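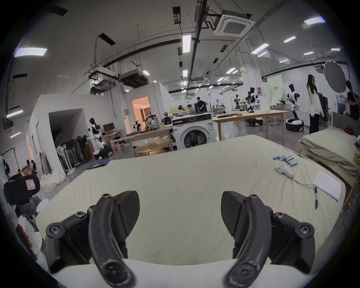 Setting Up and Clearing a Shared Bedroom Area in a Workshop Hall

Project report, Household Spaces module
Submitted 29th January

4 min read

1. Background

The Household Spaces module at Ondbridge asks each group to study one ordinary domestic task and to write guidance that another group could follow without further help. Our group was assigned the bedroom area of the Sevside hall. The hall is a large workshop with pipes, cable trays and ducts running beneath a white ceiling, and it was never planned as a place for bedrooms. Beds placed in it are used by several groups in turn, and their surfaces tend to serve as tables between one session and the next.

The project set out to answer two questions. The first was how small items come to be left on beds in a shared room. The second was whether a short written routine would make it easier to return the beds to a usable state at the end of a session.

2. The Area Studied

Our work covered two beds standing side by side. The larger mattress has a cream sheet and was used for most of the trials. The second bed has a wooden frame and a beige cover, and it was included as a comparison because its cover does not lie flat as readily as the sheet does. A woven basket for small items was kept within the same area.

Lighting in the hall comes from fluorescent panels overhead. This proved helpful for the work, as wrinkles in a pale sheet are easy to see under strong light. It also meant that the area gave little sense of being a bedroom, and several group members remarked that they felt no hesitation in putting things down on the beds. We return to this point in Section 5.

3. Items Found on the Beds

The items we dealt with fell into a few broad types. Batteries were the most common. On the cream sheet there was a cluster of eight cylindrical ones in blue and silver wrappers, some upright and some on their sides. A white handheld controller with a thin, light cable lay close by, as did a printed sheet of paper with a black pen beside it. A small red bag was near the wall beyond the second bed.

None of these belongs on a bed, yet each is the kind of object that a person sets down for a moment on the nearest flat surface. Batteries required the most care. On a soft mattress they roll toward any dip, and they are easily lost in the folds when a sheet is pulled straight.

4. Method

We held 13 clearing sessions, each carried out by 2 group members. In the first nine sessions the pair worked without instructions. In the remaining four they followed the draft routine, named the Ponce routine after the study room in which it was written.

The routine is as follows. Batteries are collected first and placed in a lidded box. Papers and pens are then removed together, so that notes are not separated from the person's writing things. Cables are lifted clear of the bedding before the device is moved. Once the surface is bare, the sheet is drawn from the head of the bed to the foot and smoothed by hand. The cover of the second bed is shaken out and laid again from one side.

5. Findings

Without instructions, most pairs began by smoothing the bedding and moved objects only when they got in the way. The same items were often moved twice, and in one session a battery was found under the mattress edge after the work had been declared complete. Pairs who followed the routine left fewer items behind and spoke less during the work, which we take to mean that there was less to decide.

The basket was used less than we expected. Members were unsure what it was meant to hold, and papers in particular do not fit well in it. We also found that a bare, well-made bed remained clear for longer than one with even a single object on it. A rumpled cover seemed to invite further items — a view shared by the whole group, although our records are too few to confirm it.

6. Limitations

The sessions took place over a short period and with members who knew they were taking part in a study. We did not measure how long each session lasted. The second bed was cleared in fewer sessions than the first, and the comparison between them should be read with caution.

7. Recommendations

We recommend that a small table be placed beside the larger mattress, that batteries be kept in a lidded box at all times, and that the basket be labeled. The routine should be printed on one page and posted near the beds. A second group, based at Uditz, will test the revised version in March.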